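Grasp Selection in Clutter: Results from the December Trials

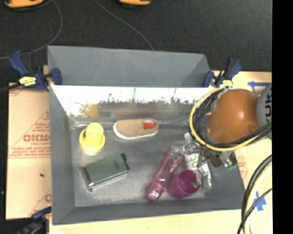
The KUKA arm at the bin, with the gripper near the clear bottle.

The December trials of the grasp selection method are complete, and this post records the principal results. The work was carried out with Yen-ting Fu and Osian James at the Dallden laboratory. A longer report is in preparation; the account given in this post is my own and has not been reviewed by the wider group.

The question under study was narrow. When a robot is presented with a bin of household objects and fails on its first attempt, should the second attempt be planned from the beginning, or should it make use of what was learned from the failure? The earlier Ernex planner scores every candidate grasp from a depth image, selects the highest score, and discards all record of the attempt once the gripper has withdrawn. The revised planner retains that record. After a failed attempt, it lowers the score of nearby candidates on the same surface and leaves distant candidates unchanged.

Each trial used one arrangement of objects in the gray bin. The object set included bottles, cups, a small shoe and a cellphone. These were selected to differ in shape and surface, and the transparent bottle was of particular interest. Depth readings on clear plastic are often incomplete, and the original planner tended to return to the same poor grasp several times in succession.

We ran 192 trials, divided equally between the two planners. Each trial ended when the bin was empty or when 20 attempts had been made. Objects were placed by hand from a printed layout prepared by Sum-yee Yau, so that both planners received the same starting arrangements. The sloped walls of the bin cause light objects to slide toward the floor when disturbed, and arrangements therefore diverged after the first contact. We made no effort to correct for this.

The revised planner left 5 trials unfinished at the attempt limit. The original planner left 12. The difference was concentrated in arrangements where the clear bottle stood close to another object. On arrangements without the bottle, we found no difference that I would be prepared to defend.

Two limitations should be noted. First, the amount by which a score is lowered was set by hand during preliminary work and then held fixed. Wai-kit Kan has suggested that it be tied to object size, and I consider this a reasonable next step. Second, the flat phone remained difficult under both planners. A parallel grasp on a thin object against a hard floor leaves very little clearance, and remembering the previous failure does not create a better option where none exists.

A correction to my previous post is also required. I stated that planning time was unchanged by the revision. That figure excluded the time needed to match the new depth image to the old one, and the comparison has been withdrawn until it can be measured properly.

The layouts and attempt logs will be released with the report. Kai-wen Ho is preparing the logs and has asked that requests for early copies be held until the file format is settled. The next set of trials will use the same bin with a revised object list.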